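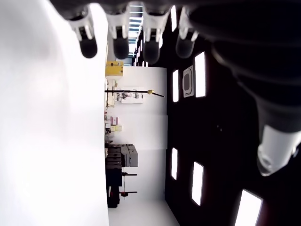 Tuesday, after lunch

Search this notebook Search

Back on the bristle wear job, and I'm happy to say the slurry has behaved itself all morning. I mixed a fresh litre of the Cerkeo paste with distilled water and let it sit while I had my toast, then gave it a good long stir before it went anywhere near the troughs. Last week's batch had settled into a grey sludge by the time I got to the second set of brushes, so if you're picking this up after me, please do keep stirring, even when it looks fine. It's a lovely excuse to stand there and think.

Both sets got 2,000 strokes this morning at the usual load. The Hviid softs have come out looking very tidy, with a little splaying on the outer rows and hardly anything in the middle. The Waltetano mediums are a different story. The tufts at the toe end have fanned right out, and on brush 10 a whole tuft has leaned over so far it's lying on its neighbour. I put that one under the scope twice because I thought I'd knocked it while rinsing, and I still can't swear that I didn't, so I've marked it with a query in the results sheet and would sooner we ran another than argue about it.
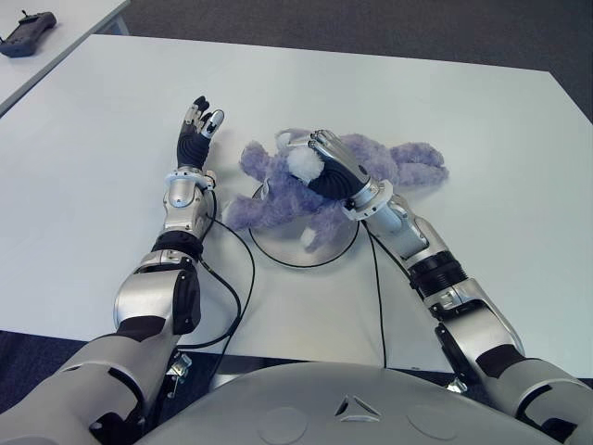 Brush 11 is the spare from the same box, so that's the obvious candidate. It's soaking now and can go on tomorrow.

Tip rounding next. I had a go at grading the filament ends by eye and got through the softs before my neck gave out (the stool is still too low, I've put a folded towel on it). Most of the ends are nicely domed. A few have that chiselled look we saw on the old stock, mostly in the darker coloured filaments, and I do wonder whether the dye makes them a bit stiffer at the grinding stage. Pure guesswork on my part, but I'd love somebody to look at it properly.
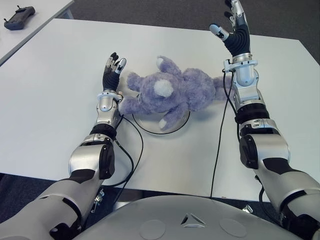 The Stultus heads still haven't turned up. The tracking page says they've left the depot, the same as it said on the weekend. When they do arrive they'll need conditioning overnight before anybody measures them, and the stiffness numbers should go in the new column, not on top of the old ones. I did that myself in March and spent a whole afternoon sorting it out.

Rinsed the troughs, left the lids off to dry. We're low on distilled water, and the blue nitrile gloves in medium are down to the last box.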